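Ticket 2664 - Snack stand at the counter, items won't stay upright / tray too close 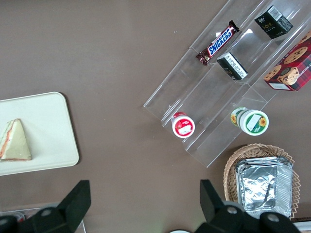
Opened by: Sarita Pant, front counter
Assigned: Wian Hendricks, fixtures
Site: Mabula, break room kiosk
Priority: low, changed to medium
Status: closed

Problem as reported
Clear acrylic tiered stand on the brown table. Stuff tips over. Round cups are the worst, they end up on their sides on the lower steps, lids pointing out. Bars slide crooked. Small black boxes go over too. People keep asking what's in the cups bc they can't read the front. Also sandwich tray is on the same table now, left side, and I need both there for lunch. 

Tried already
- stood the cups back up. fell by the next rush
- pushed the stand further back
- swapped the cookie box to the other side, no difference, put it back

8:10 am, Wian
Got it. Couple questions. Is the stand meant to sit diagonal like that or has it drifted? Which step are the cups supposed to be on? And do you still have the sheet that came with it from Stodo, it has the step depths on it.

8:25 am, Sarita
Diagonal is on purpose, the line comes from the corner and they see it better. Could be straight if it has to be. Cups go on the bottom, heaviest stuff low, that's what Kerubo told us. No sheet. Might be in the drawer with the price cards, will look.

8:40 am, Sarita
Not in the drawer.

9:15 am, Kerubo Kinyua (stock)
Jumping in. I said heavy low, yes, but that was for the old stand from Clekex with the lip on every step. Does this one have a lip?? If not the cups need something in front of them. The big one w/ the sunflowers is wider than the red and white one so whatever you fit has to work for the wide one.

9:30 am, Wian
No lip on this model. OK so that's half of it. Other half, I think table isn't level. Sarita can you put a level on it, or a marble, anything. Take the stand off first.

10:05 am, Sarita
No level. Used a pen. Rolls toward the door side every time. Slowly but it rolls. Tried three spots.

10:10 am, Wian
Good, that's useful. Feet on those tables screw in and out. Find the low corner, turn the foot out a bit, pen test again. Don't lift it by yourself with food on it.

11:20 am, Sarita
Done, Elibariki held the end up. Moved the sandwiches off first. Pen stays put now in the middle, still creeps a tiny bit near the wall. Good enough?

11:25 am, Wian
Good enough. Now the stand. Wipe the underside and the table where it sits, dry both, then put one clear bumper dot under each corner. Pack of 60 in the fixtures cabinet, second shelf. Not the felt ones, felt slides.

11:50 am, Sarita
Dots on. Stand doesn't move when I nudge it. Cups stood up, lasted til somebody grabbed a Snickers and then the small one went over again.

12:40 pm, Wian
Right so they need a front stop. I have Faltetti strips, clear, stick on the front edge of the step. Will bring over 8. Until then leave the cups lying down but turn them so the labels face out, at least people can read them. Same w/ the black boxes, flat is fine, just not with the white label side up, that's the label panel and nobody shops by barcode.

12:45 pm, Kerubo
One thing on the boxes. There's two of the small black ones and they're on different steps. Please put them together, I count that stand by row and I keep coming up one short.

1:30 pm, Rosalba Marchetti (site lead)
Bumping this to medium. Also the shortbread. The plaid box leans on the upper steps and it's the biggest thing up there. If it goes it takes the rest with it. Can it go on the table beside the stand? Teddy bear side facing the line, it sells off the picture.

1:45 pm, Sarita
Beside the stand works if the sandwich tray goes more left. There's room if I take the napkins off. Doing it after lunch.

2:50 pm, Wian
On site. Strips fitted on the lower steps and the middle one, cut to length. Left the top step alone. Pressed each for a minute, don't load them for an hour, the glue needs it.

4:05 pm, Sarita
Loaded. Both cups upright behind the strip. Bars sit flat against it now insted of going crooked. Black boxes side by side on the middle step. Shortbread down on the table. Took a bar from the middle and shook the table a little, everything stayed.

Next morning, Sarita
Checked at opening and again after the coffee rush. Cups still up. One strip lifting at the end, left side, bottom step. Pressed it back.

Next morning, Wian
If it lifts again peel it and use a new one, they don't restick well. Spares are in the envelope I taped inside the cabinet door. Reorder is a box of 1000 which is silly for us so please dont lose them.

Fix summary
Table foot adjusted. Bumper dots under stand. Clear strips on lower and middle steps. Cookie box moved to table, tray shifted left.

Still open, moved to separate ticket
Napkins need a home. Elibariki Makori has it.

Closed by Wian Hendricks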